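Wurnent Tells Customers to Stop Buying Baskets Until They Have Cleared a Table

ZOVHOLM, December 9, 2020 — Wurnent, the home organizing firm, today released a short guide called So, Kemeo?, and it begins with advice that will not please anyone who sells storage. Customers are asked to buy nothing for 17 days. During that time they are to pick one table in the house, take everything off it, and put back only what they reach for.

The guide is free. It has no shopping list, no color-coded labels and no promise that a tidy surface will improve anybody's sleep, marriage or career. Wurnent says it has read those promises many times and has yet to see good evidence for them.

"We have walked into homes with matching boxes on every shelf, and the owners still couldn't find a pair of scissors," said Seon-mi Yoon, who wrote the guide. "A box with a lid is a place to stop looking at something. Sometimes that's all you want, and fine. But let's not call it a system."

The firm is particularly doubtful about the lidded basket, which it describes as the most oversold item in home organizing. In the guide's view, a basket on a tabletop does one of two jobs. It holds things used at that table, in which case the lid will spend most of its life open, or it holds things that belong in another room, in which case the basket is in the wrong place too. Readers are told to empty theirs onto a towel once and sort what comes out. Wurnent does not tell them what to do with the basket afterward.

Plants get an easier ride, though not a free pass. The guide allows up to two small pots on a working table and suggests placing them toward one side, where a sleeve won't catch the leaves. It makes no claim that greenery clears the air in a room or sharpens the mind. People like having something green nearby, Yoon writes, and that should be reason enough without a study to back it up. Pots with words printed on them are left to the reader's conscience.

The third chapter deals with open upper floors, landings and mezzanines, where a table is often set near a railing simply for lack of anywhere else to put it. Such tables collect whatever is being carried up or down the stairs: pens, chargers, bottles, mail. Wurnent's proposal is plain. Leave a third of the top bare, keep anything that could roll well away from the railing side, and carry one item down on every trip.

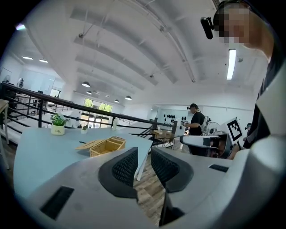 One early reader wrote back that the landing chapter had it wrong, that a table by the stairs is meant to catch things, and that the guide's "one item per trip" rule lasted in her house until the second morning. She added that she had kept her basket, lid and all, and felt no guilt about it. Wurnent printed her letter in full on the guide's last page and says she may well be right about the rule.

The firm is equally wary of its own numbers. It tried the method with about 100 households in Zovholm before release, and it declines to publish a success rate. The households picked themselves, most of them already liked tidying, and no one checked the tables afterward. What the firm will say is that the complaint it heard most often had little to do with clutter. People disliked the empty table. Several said it looked as though they were moving out.

"I believe them," Yoon said. "My own table was bare for two days and I put a plant back on it. I'm suspicious of anyone who says they love an empty surface and also has somewhere to set down their coffee."

So, Kemeo? runs to 3 chapters and takes less than half an hour to read. It is written for renters as well as owners, and none of the suggestions call for drilling, painting or new furniture. A section on closets was dropped before release; Wurnent says the draft repeated what everyone else has already said about closets.

Printed copies can be requested at the Wurnent office in Zovholm while they last. A follow-up on kitchen counters is planned for February, provided the firm finds something to say about them.

About Wurnent
Wurnent helps households in and near Zovholm sort, move and store their belongings. It does not sell containers.

Press contact
Seon-mi Yoon, Wurnent, Zovholm
Review copies and interviews on request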